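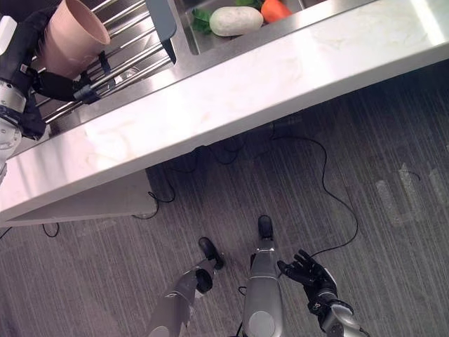 Left hand on the paper cup over the dish rack, right hand open and empty.

Kitchen Cell FAQ - setup, upkeep and small repairs
Last updated Dec 9, 2019

I look after the Wenus humanoid and its practice kitchen at our Partington shop, and I get a lot of the same questions by email. So I finally typed up my answers!

Why paper cups?
They're cheap, and they tell me right away if the grip is set too hard. I buy them in sleeves of 100. If a cup comes out of the hand with a crease in it, I drop the grip setting by 2 and try again before I touch anything else.

How do you set the hand after a glove change?
Slowly! Power off, new shell on, every fingertip pulled snug (a loose thumb tip will drive you crazy later). Then power on, open the hand all the way, and run the Clitanard homing routine. I do left first and then right, purely out of habit. The whole thing takes me 11 minutes if the thumb behaves.

Does the sink rack need to be fixed in place?
I don't clamp mine. I do push it back to its tape marks every morning, and I teach the rack height again any time somebody has had it out for cleaning. Round metal rods throw a lot of glare too, so I check the head camera exposure with the room lights on - not just at my desk with a test card.

What about cables on the floor?
Yes, I know, I get letters about this one. Before a run I walk the floor and move every loop away from where the feet are going to land. Carpet hides a black cable better than you'd think. I also look at the cable by the right leg for rub marks, and if I can feel a flat spot I swap it the same day.

How often do you grease the wrists?
Every 94 hours of run time. The Roveck manual has a chart, but I keep a pencil tally on the cabinet door and go by that. Wipe off the old grease first, please. I skipped that back in May and spent an afternoon picking lint out of a joint.

One hand drifts while the other one works. Is it broken?
Probably not. Mine did it after a software update, and homing both hands together cleared it up. If yours still drifts after that, check the wrist connector for a bent pin - I've had more than one.

Can I use real vegetables in the sink?
Sure, I've used real and fake. Real ones have to go home with you at night.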